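Jernitz Work Jacket in Blue: Ten Months In
Posted 9/7/20

I bought the Jernitz jacket last November, mostly out of spite. My old canvas coat had given up at both elbows, and my brother-in-law Duarte would not stop sending me links to the thing. He has two of them (one for the shop, one for "nice," whatever that means to Duarte). So I caved, paid the 70 dollars, and I've worn it more than anything else I own!

Let's do sizing first, that's what everyone emails me about. I usually take a medium and the medium fits me fine over a T-shirt. Over a thick sweater it gets snug in the shoulders and I start walking like a penguin. If you run cold, go up one. The sleeves are on the long side too, and I fold them back once when I'm doing dishes or digging around in the garden beds.

The color is a real blue. I was worried it would be one of those washed-out grayish blues that look great on the website and sad in your hallway, but no, it's a proper royal blue and it goes with every pair of jeans I have. The buttons are dark and round and big enough to do up with cold fingers, and I like how they look against the blue. The collar sits nicely open, and it will stay up if you flip it, at least until you turn your head a few times. 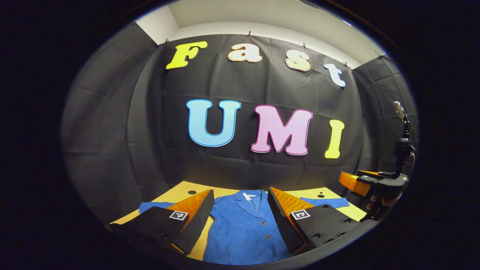
Washing has been easy. Cold water, inside out, low spin. I did put mine through on warm once by accident with a load of towels and it came out the same size, so there's some forgiveness in there. What I don't do anymore is hang it up wet. The first few times I used a regular hanger and got those silly little bumps in the shoulders that took days to go away. Now I lay it flat with the sleeves pulled out to the sides and smooth the front down with my hands, and I hardly ever get the iron out.

Folding is a bit of a pain, I'll admit. The fabric has some texture to it and it likes to spring back, especially the sleeves. I button it, turn it face down, bring the sides in and then fold up from the bottom. It still takes up more room in the drawer than my Gornero chore coat, which squashes down to nothing (but also has all the warmth of a paper napkin).

Complaints? Two. The thread on my lowest button started to loosen after 22 washes or so my laundry notebook tells me, yes, I keep one, and I had to sew it back down. Five minutes, no big deal, but at this price I'd like it done right the first time. And I wish the jacket were a little longer in the back for when I'm bending over.

Would I buy it again? Yep. I've already got my eye on a second one, and if Duarte asks, it's for the shop.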